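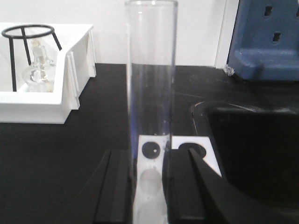
Hamisi Muli
Bench notes, Room 614, Steltberg building. Thread on glassware: where it goes after rinsing, how it gets there, and what shares the bench with it. 1/

2/
Scope first. One teaching bench at Undumach, black worktop, sink recessed into the right-hand half. Everything below applies to plain glass test tubes and the small items that go with them. Volumetric glass has its own procedure and its own cupboard.

3/
Storage is open-fronted bins, white plastic, pushed back to the wall in a row. The sloping front means you can reach in without lifting anything. It also means a bin filled above the lip will shed its contents on to the bench, so the lip is the fill line.

4/
Small tools that roll go in a clear cup, and the cup goes in a bin. Handles leaning at different angles are fine. The cup only has to stop them lying flat on the floor of the bin, where they are slow to pick up with gloves on.
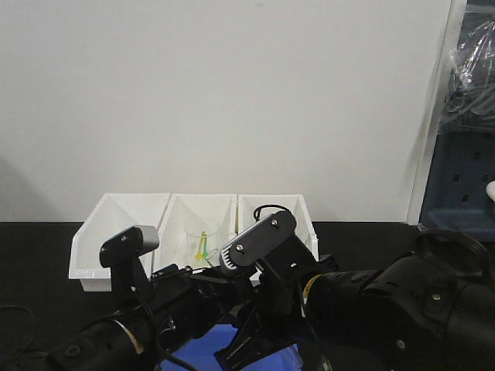
Why keep the bins against the wall when the front of the bench is easier to reach?

The front strip is working space. Bins at the back leave one clear depth of worktop for the tray and the rack, and sleeves don't drag across them.

5/
Labels. I took the paper ones off last February. They lifted at the corners after every wipe-down and left adhesive that needed solvent. The contents list now lives inside the cupboard door, one line per bin, left to right. If a bin moves, the list changes the same day.

6/
Order of work at the end of a session. Numbered, as people keep asking for it in a form they can print.

Step 1. Clear the area between the bins and the front edge. Notebooks and pens off the worktop entirely.

Step 2. Empty every tube. Contents go to whichever waste route the session sheet gives. The sink is for rinse water only, and the first rinse of anything with a metal salt in it does not count as rinse water.

Step 3. Brush, then rinse. A tube brush with a worn tip exposes its wire and will scratch the base, or go through it. Check the tip before each batch. Detergent is Nistel at the dilution on the bottle; stronger does not clean better and takes more rinsing.

Step 4. Rinse 2 times with tap water, once with deionised. Hold the tube up to a plain background between rinses. Clean glass drains in an even film. If the water breaks into beads, there is still grease on it and it goes back to step 3.

Step 5. Put the blue tray in front of the bins and the rack between tray and sink. Tubes that still need attention go in the tray. Tubes that have passed go in the rack. Do not use the rack as a queue. Mixed racks are how a dirty tube ends up in somebody's titration.

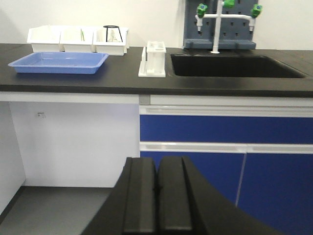 Step 6. Rack the tubes one at a time, held upright, lowered over the hole and released when the base is down. Dropping the last few centimetres is the commonest cause of star cracks. They are hard to see and they open when heated.

Step 7. Tripod stands are wiped, dried and returned to a bin standing on their legs. Ring uppermost. A stand on its side catches on whatever is next to it and brings it out when lifted.

Step 8. Rinse the sink, wipe the worktop towards it, dry the worktop. Leave the bins where they are unless something has been spilled behind them.

7/
On racks. The type with a drilled top plate is the one I would keep if I had to choose. Wire racks are lighter but they flex, and the coating chips at the corners. Moulded plastic takes a hot wash badly, so ours are done by hand at 60 degrees at most. We lost one to a cabinet washer when it went through on the wrong cycle. The plate bowed and the end holes closed up enough to grip.

8/
Hole size matters more than hole count. A narrow tube in a wide hole leans, and a leaning tube gets knocked when you place its neighbour. If you have mixed diameters, keep two racks and accept the loss of space. I have tried adaptors cut from foam. They hold water.

9/
On tubes. Before racking I look at three places: the rim, the base, and the lower part of the wall. Chips are at the rim. Cracks start at the base. Residue and droplets sit low on the wall, where the brush has less contact and the water drains last.

10/
Droplets on their own tell you little. A few fine ones on the inside after a deionised rinse will go overnight. A line of specks in the same place after two washes is probably etching or a scratch. Run a fingernail down the outside. If you can't feel it there, try the brush again before giving up on the tube.

11/
Handling. Grip the tube by the body, well below the rim, with even pressure on both sides. No twisting once it is in the hole. If it sticks, lift it straight out and look in the hole before trying again. 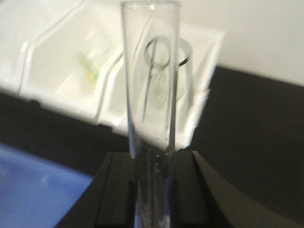 Clear glass tube, small droplets or bubbles on the lower part. White compartment tray behind.

12/
Rejects. A chipped rim goes straight to the broken glass box. I used to fire-polish the good ones. I timed it against the price of a new box from Dewulf and stopped.

13/
Loops and other thin wire tools. Clean, dry, and stood upright if they can be. A bent stem is usually recoverable. A deformed ring is not worth the effort, as it no longer picks up a consistent volume. Keep them away from anything heavier than themselves.

14/
Consumption, for those who asked. We started the year with 235 tubes in service. I don't publish breakage by class and won't start here, but the drop since we separated tray and rack is large enough to see on the order sheet without doing any arithmetic.

15/
A few replies already on drying ovens. We have one. It is shared, it is down the corridor, and carrying a loaded rack along a corridor breaks more glass than air drying saves in time. Overnight in the rack is adequate for anything aqueous.

16/
Printable version of steps 1 to 8 is on the prep room board — ask me for the file if you are at another site. Corrections welcome, particularly from anyone with a brush that lasts longer than a term.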